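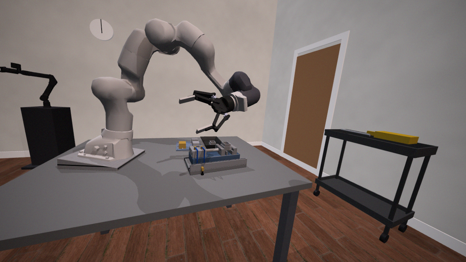
Simulated cell: white arm with an open gripper over the fixture.

How to budget for a robot arm without fooling yourself

Vendors love a rendered cell. We got one with our Nilsuwan quote, and the floor in it was cleaner than ours has ever been. Treat any render as a sketch of what you might buy, then price it line by line.

1. Ask what the quote leaves out. Ours from Jakus covered the arm and controller. The gripper, fixture and table were "by customer". Get each one priced in writing.

2. Cost the fixture on its own. Small clamps and blocks look cheap until a machinist quotes them. We allowed 15 per cent of the budget and spent 40.

3. Redo the cycle time. Bemwood promised 11 seconds a part. Ask whether that includes a jammed part, a missed pick and someone walking over to reset it. If they can't say, assume it doesn't.

4. Measure your floor. Carts, doors and a second arm all want room, and guarding takes more again. Tape it out at full size and try wheeling a trolley through.

5. Hold back money for labour. Programming rarely finishes on the day it's meant to. Plisterora wanted a 50 per cent deposit before anyone had touched our real parts. We said no, and they came down.

6. Send real parts, including the ugly ones, and watch the trial in person before you sign.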